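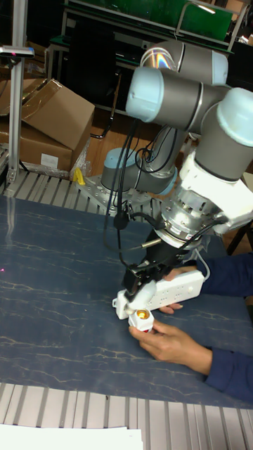 # About Zeltholm

Zeltholm is a private training school for adults who wish to work safely and competently with household electrical equipment. The school teaches the everyday side of the subject: plugs, power strips, socket adapters, extension cords and the small appliances that depend on them. Our students include building superintendents, office managers, housing staff, retail employees and people who want to look after their own homes with greater confidence.

The school was founded by Benedetta Serra and Liis Koppel, who had taught evening classes together and found that most printed guidance on household power was written for licensed electricians. Their first course was held in a single rented classroom in Fladau. Zeltholm continues to teach in Fladau and has a second site in Rebane, where the workshop and the equipment library are located.

## What We Teach

Instruction is organized into 3 courses.

**Household Power, Level One** covers the parts of a plug, the correct way to insert and remove it, the reading of rating labels, and the choice of a suitable power strip. Students practice at a table with ordinary equipment of the kind sold in any hardware store.

**Household Power, Level Two** is concerned with inspection. Students learn to examine casings, cords and socket openings for wear, to recognize signs of overheating, and to keep a written record of what they have found. Damaged items are withdrawn and labeled. Repair is outside the scope of the course.

**Equipment for Shared Buildings** is intended for staff who are responsible for many rooms. It deals with storage, labeling, replacement schedules and the placement of power strips and adapters in offices, dormitories and meeting halls.

Completion of any course leads to a school certificate. The certificate is not a professional license and does not entitle the holder to carry out fixed wiring work.

## The Workshop and Library

All practical work takes place at large covered tables, and handling exercises are carried out on equipment set aside for teaching. Students are asked to hold a strip firmly by its casing, to keep fingers clear of the openings, and to guide a plug in straight. These habits are introduced in the first session and assessed again in the last.

The equipment library in Rebane holds more than 400 items, among them power strips of different lengths, socket adapters, timers, travel plugs and cord reels. A number of older pieces are kept for comparison and are never connected to a supply. Enrolled students may consult the collection during opening hours, and other schools may borrow teaching sets by written arrangement.

The catalog is kept by Siiri Vanags. Each entry records the type of item, its rating, its date of purchase and the results of any inspection. The catalog is available in printed form at both sites.

## Publications

Zeltholm issues a handbook under the title *Flinel*, which serves as the course text for Levels One and Two. The current edition runs to 200 pages and was edited by Siiri Mockus. It contains a glossary, inspection forms that may be copied freely, and a chapter on adapters that was rewritten in full for this edition. Copies may be purchased at the front desk in Fladau.

## Staff and Administration

Benedetta Serra serves as Director and is responsible for the curriculum. Liis Koppel is Head of Instruction and teaches Level Two. Zane Kivi oversees admissions and student records, and is the first point of contact for employers who wish to enroll a group.

## Admission

Courses are open to all persons aged eighteen and over. No previous training is required for Level One or for Equipment for Shared Buildings. Applicants for Level Two must hold the Level One certificate or pass a short practical test. The next intake begins in February, and applications should be addressed to the admissions office in Fladau.

Requests for large-print materials or step-free seating should be included with the application.

Page last reviewed: Dec 31, 2024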